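Search this site Enter keyword Go

Looking after the unloading arm: tips from the laundry at Susorlow

We have had a Flondberg arm emptying dryers here for long enough that I no longer say good morning to it. These are the things I'd have liked on a sheet of paper in the first week, when all I had was a manual translated by somebody in a hurry and a bag of spare screws with no label. Add your own in pencil if you print it out.

Before you touch anything

Press the stop, turn the key, take the key out, put the key in your pocket. Then look at your pocket. I have been halfway into a drum with my head and both arms before wondering where the key was, and it was in the panel, looking smug.

The dryer wants isolating as well as the arm. They are on separate switches at our place and the labels were swapped when we got them. Try both before you believe either.

Fluff

Most faults are fluff. You can spend an afternoon with the laptop looking for the other sort, and I have, but have a go with a brush first.

A one-inch paintbrush with soft bristles does the finger joints. Work from the tip down towards the body so that you aren't packing it further in. Open and close the fingers by jog a few times, brush again, and you'll get a second crop. Don't use the air line. It shifts the fluff beautifully, into the bearings, into the camera housing and into your tea.

Pipe cleaners for the pivots. The craft-shop ones shed, so buy the ones sold for pipes.

The camera window gets a dry lens cloth at the start of the day and again after towels. Glass cleaner leaves a bloom that the arm takes for a sheet. Ours once made eleven attempts to pick up a smear.

Fabric softener film is the other thing. It coats the finger pads and they go slippery, and then you get complaints about dropped pillowcases. Wipe the pads with a damp cloth and a drop of washing-up liquid, then a clean damp cloth, then leave them be until they're dry. Surgical spirit works faster and turned our first set of pads into something like old cheese.

Screws and pins

Put a dab of paint across each bolt head and on to the metal beside it. Nail varnish does fine; ours is coral, which was what the chemist had on offer. If the line has broken, the bolt has moved. Have a look along them with a torch once a week. It takes less time than boiling the kettle, and can be done while boiling the kettle.

Snug is enough. The fingers are aluminium and the threads in them will not forgive you. I do them with the short end of the hex key in my hand... no, sorry, the long end in the bolt and the short end in my hand, so I can't lean on it.

Our pivot pins wear on one side. At 2,000 picks I give each a quarter turn and at the second 2,000 they come out and go in the tin. Flondberg has its own ideas about this and you should read those too. We don't use grease on anything near linen. A touch of dry lubricant on the pin, wiped off again until you feel you've wasted your time, is the right quantity.

Setting the reach

Do this with the machine cold and the drum stopped. Jog the arm until the fingers are in front of the opening, low down, spread wide. You want to pass over the bottom lip with room to spare, and room to spare means you can get your own flat hand between the two. Mine is a large hand. If you have small hands, use a paperback.

Go in slowly. The lip is the first thing you'll hit and the lifters are the second. A drum doesn't stop in the same place twice, so a path that clears the lifters this time proves very little. Turn the drum by hand to four or five positions and run the path dry at each one, at crawl speed, with your thumb on the stop.

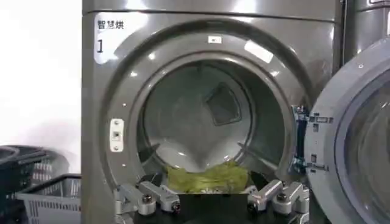
Fingers spread at the mouth of dryer 1, one yellow-green garment at the bottom of the drum.

For testing, use one brightly coloured thing that you don't care about. Grey socks on grey steel will only teach you about despair. Once it picks the bright one from the front, throw it to the back, then up one side, then try a white towel, then a dark one. Save the settings after each that works, under a name you'll recognise in December. We have a file called "final" and a file called "final use this" and we use a third one.

Shiny steel is a nuisance. The ring round the door throws back every light in the ceiling and the camera will sometimes go for the reflection. Before you start fiddling with exposure, try moving the lamp, or turning one off. A bit of matt tape in the right spot on the ceiling fitting cured ours for the price of the tape – I had by then been on the telephone to Moffat for most of a morning.

The door

Have the door right back against its stop before you let the arm anywhere near. If yours drifts, and ours drifts, the floor is probably out. Check with a spirit level on the top of the machine before blaming the hinge. A loop of webbing on a wall hook will hold it meanwhile, and meanwhile at Susorlow has so far been two winters.

Keep the latch and strike clean. Cotton bud, dry. Fluff in the slot means the door doesn't quite catch, so the dryer won't start, so the arm waits for a cycle to end that never began, with a patience I find rather insulting.

Wipe the door glass inside and out. The arm doesn't mind either way but you'll want to see in.

Baskets

Whatever sort of basket you use, mark its place on the floor with tape and be strict about it. The arm lets go where it was told to let go. If the basket is a foot to the left you'll have a neat pile of clean shirts on the lino.

Slotted sides are good for airing and bad for straps, cords and bra hooks, all of which will find a slot. Line the basket with an old pillowcase on the days you're doing smalls.

Don't stack baskets inside one another at the drop point. The top one sits too high and gets knuckled.

Things it will not do

Fitted sheets. It will pick one up, and then you have a fitted sheet with everything else inside it, which is what you'd have had without the arm, so I suppose it's no worse than a person. We take those out ourselves and dry them in a separate load.

Wet loads, if the cycle has cut out early. A heavy lump will pull the fingers down on to the lip. We set the weight limit at 600 grams a pick and it now puts the big bath sheets back with what looks like distaste. Leave the limit alone. I put it up once to save time and spent 2,610 on a finger assembly and carriage.

Anything with a drawstring. Tie it or take it out by hand.

End of the day

Park the arm folded, fingers open. Left shut, the pads take a set and you get a flat spot.

Empty the lint screen on the dryer. I know you know. Do it anyway.

Cover over the gripper if you're sweeping. We use a shower cap, elasticated, from a hotel. Take it off again before starting up, and if you forget, the fault code is 14, which the manual gives as "environment".

Write down what you did in the book, even if it's only "brushed". When something goes wrong the first question down the telephone is when it was last cleaned, and "recently" has never yet got me a free part.

Spares I keep in the drawer: one set of pads, four pins, a bag of the short bolts, two brushes, the nail varnish, and a second key on a very large piece of wood.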